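June

Slept badly and was up before the alarm. The boiler had gone off again in the night so I washed with the kettle. Gas man can't come until the 11th. I rang Holon to complain and was kept waiting so long that I put the phone down on the side and ate my toast.

The reading on the electric meter is 2518. Writing it here as I lost the last bit of paper I put it on.

Caught the early bus into Ludimlow to see Harish Bhardwaj about the allotment. He is giving up his half in the autumn as his knees are no better, and wanted to know if I would take the lot. I said I would think about it. It is good soil at his end and he has the water tap, but I can hardly keep up with the weeding as it is. He gave me a bag of broad beans and four lettuces that had started to bolt. We had tea from his flask and he told me about his daughter's move to Wevberg, which has been put off again over the survey. 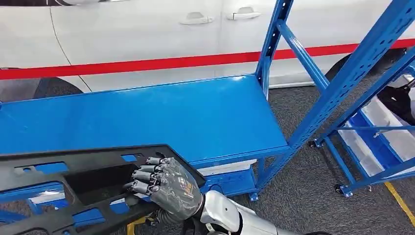 Walked back by the river to save the fare. Very warm by then and I was sorry I had worn the heavy shoes. The path is still closed past the weir so I had to go up through the estate, and got home at ten to two.

Podded the beans in the afternoon with the radio on. Not many for the size of the bag. Had them with an egg.

Rang Mum at 6. She has finished the Moschos book and didn't think much of the ending. She wants me to look at her back gate, so I must find the small hinges before I go over. I think they are in the biscuit tin under the stairs.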